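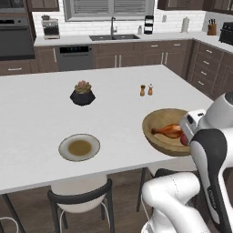
Progress report: automated tray assembly, Lamont kitchen
Prepared by Danica Kadlec for Udholm
13th March

Summary

The project is on schedule for simulation work and behind on the kitchen floor. The arm can pick up and place most of the dishes on the standard menu in simulation. On the real line it handles bowls and side plates under supervision, on the lunch service only. No jobs have been cut and none are planned under the current agreement. The work itself has changed for the people on the tray line, and most of this report is about that.

Simulation work

Joscha Ostermann has been building practice kitchens in software so that tasks can be tried before they reach the line. The island kitchen is the simplest of these. It has a white worktop with a plate, a wooden bowl with a chicken drumstick in it, a pepper mill and a smaller shaker, and a small potted succulent toward the back. The arm works at the near side of the bowl. None of this looks like Lamont, where the surfaces are steel and the trays move, but it lets Joscha change one thing at a time.

We have run 153 task variations so far. Bowls with a broad rim are the easiest to grip. Shallow plates holding soup or sauce are the hardest, as a small tilt spills them, and we have taken liquid on plates out of the scope until the next phase. At Lamont soup goes out in lidded cups anyway, so this costs us little.

Chairs gave more trouble than expected. Several of the practice kitchens have seats close to the counter, and the planner kept choosing slow, roundabout paths to stay clear of them. Joscha has changed the clearance settings and the paths are shorter now. The same fix helped on the real line, where people park carts next to the arm.

On the line

The Oklow cell was installed at the end of the lunch line, after hot plating. It places the side bowl and the dessert on each tray. On good days it completes 83 percent of its placements without anyone stepping in. The rest are stopped by the arm itself or by the operator, usually over a bowl that has been set down too close to its neighbor.

Speed is below target. The manual line runs 50 trays in the time window we use for comparison, and the cell has not matched that for a full service. When it falls behind, the operator switches it off and the team finishes by hand. We have asked the shift leads to do this early and not wait for the backlog to build.

What has changed for staff

Six people have been trained as cell operators. Training was planned as a single afternoon and that was too short. Eusebio Giraldo rewrote it as two sessions, with the second one held during a real service, and the people who took the new version call for help less.

Yurani Urrego, who leads the lunch shift, reports that reaching across the belt has gone down for whoever works the last station. That was the main complaint in the survey before the project began. She also reports two new complaints. The operator stands in one place for most of the shift, and it is a lonely spot - the cell is behind a screen and you cannot talk to the person plating. We now rotate the operator midway through service. We have asked Indisach for a quote on a lower screen that still meets the safety assessment.

Pay is not settled. Operators are doing extra work at the same grade as before. Ishbel Sutherland has raised this with the site manager and expects an answer before the end of March. I would like Udholm to know that two of the trained operators have said they will not continue without one.

Problems and risks

Cleaning takes longer than planned. The gripper fingers have to come off after every service, and the cable along the arm needs wiping down by hand. This falls on the closing team, who had no part in the original consultation. They were added to the meetings this month.

Menu changes still reach us late. A new dessert dish arrived last week and the cell could not be used until Joscha had modeled it.

Next steps

Test the new clearance settings on a full lunch service.
Agree the operator grade with the site manager.
Get menu changes from catering one week ahead.
Decide on the lower screen once the quote is in.
Hold the breakfast trial until the first two are done.

Spending is within budget. The detailed figures are in the attached sheet.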